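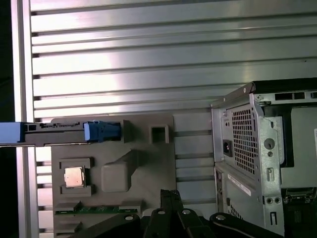 Montageplatz mit der grauen Hauptplatinen-Attrappe, rechts das Rechnergehäuse, unten Teile der Greifer (Handgelenkkamera)

Der Vorführtag Dirnadgate ist eine jährlich im Juli stattfindende öffentliche Veranstaltung des Instituts für Montageautomation in Trullotcombe. Im Mittelpunkt steht die Vorführung robotergestützter Arbeitsgänge an Rechnerbaugruppen, insbesondere des Einsetzens von Prozessoren, Speichermodulen und Steckverbindern. Die Bezeichnung geht auf die Straße zurück, an der sich die Versuchshalle des Instituts befindet.

Geschichte

Die Veranstaltung entstand aus einer internen Abnahmevorführung, zu der zunächst nur die Projektpartner eingeladen waren. Auf Anregung der damaligen Abteilungsleiterin Zanele Kruger wurde die Halle im folgenden Jahr auch für Berufsschulen und Betriebe der Umgebung geöffnet. An der ersten öffentlichen Ausgabe nahmen 100 Besucher teil. Seit dem Umzug des Instituts aus dem Ortsteil Pladuswood in die größere Halle am Dirnadgate ist die Zahl der Eintrittskarten auf 600 begrenzt. Eine Ausweitung auf 800 Karten wurde geprüft, mit Rücksicht auf die Fluchtwege der Halle jedoch nicht umgesetzt.

Kruger leitete die Veranstaltung bis zu ihrem Wechsel in die Institutsleitung. Die fachliche Verantwortung liegt seither bei der Arbeitsgruppe Feinmontage, die auch das Programmheft herausgibt.

Ablauf

Der Vorführtag beginnt um 11 Uhr mit einer kurzen Einführung im Hörsaal. Anschließend werden die Besucher in Gruppen durch die Versuchshalle geführt. Die Vorführungen an den einzelnen Arbeitsplätzen wiederholen sich im Laufe des Tages, so dass jede Gruppe sämtliche Stationen besuchen kann. Den Abschluss bildet eine Fragestunde mit den Mitarbeitern der Arbeitsgruppe.

Während des Betriebs halten sich die Besucher hinter einer Absperrung auf. Die Bilder der Kameras an den Handgelenken der Roboter werden auf Bildschirme übertragen, damit auch kleine Bauteile und das Aufsetzen der Greiferfinger aus der Entfernung zu verfolgen sind. Ein Mitarbeiter erläutert den jeweiligen Arbeitsschritt, ein zweiter überwacht den Roboter und kann den Vorgang jederzeit anhalten.

Arbeitsplatz Feinmontage

Die bekannteste Station ist der Arbeitsplatz Feinmontage, institutsintern nach seiner Steuerungssoftware auch »Nel« genannt. Vorgeführt wird an einer vereinfachten Nachbildung einer Hauptplatine aus grauem Kunststoff. Sie besitzt eine quadratische Aufnahme mit vier erhöhten Ecken für den Prozessor sowie Führungen für einen grünen Leiterplattenstreifen in der Art eines Speichermoduls. Im oberen Bereich liegt ein längliches dunkelgraues Modul, an dem ein blaues Verriegelungsstück sitzt. Die Nachbildung ist größer und robuster ausgeführt als eine handelsübliche Platine und erlaubt es, denselben Handgriff über viele Durchgänge hinweg zu wiederholen.

Neben der Nachbildung steht ein silberfarbenes Rechnergehäuse aus Metall mit Lüftungsgitter und schwarzer Netzbuchse. Den Hintergrund des Arbeitsplatzes bildet eine gerippte Aluminiumplatte. Ihre spiegelnde Oberfläche wird in den Erläuterungen des Instituts als Erschwernis für die Bildverarbeitung behandelt, da Lichtreflexe die Kanten heller Bauteile überlagern können.

Die Aufgaben unterscheiden sich in ihren Anforderungen. Beim Prozessor kommt es auf die richtige Drehlage und ein senkrechtes Ablegen an. Das Speichermodul muss in seiner Längsrichtung ausgerichtet und mit gleichmäßigem Druck eingeschoben werden. Bei Steckverbindern ist zusätzlich die Verriegelung zu beachten, deren Einrasten für die Kamera häufig durch die Greiferfinger verdeckt wird.

Fehlversuche sind Bestandteil der Vorführung. Verkantet ein Bauteil, wird der Vorgang in der Regel nicht sofort abgebrochen; der Roboter erhält Gelegenheit zu einem weiteren Versuch. Das Programmheft weist darauf hin, dass es sich um laufende Forschungsarbeiten handelt und die gezeigten Abläufe nicht für den Einsatz in der Fertigung freigegeben sind.

Begleitprogramm

Für Schulklassen wird eine eigene Führung mit einem Übungstisch angeboten, an dem die Teilnehmer die Montageschritte von Hand und mit einer einfachen Greifzange ausführen. In der Vorhalle zeigt das Institut ältere Greifer und Platinennachbildungen aus der Zeit in Pladuswood. Der Eintritt ist frei, eine Anmeldung ist erforderlich. Fotografieren ist an allen Stationen mit Ausnahme des Leitstands gestattet.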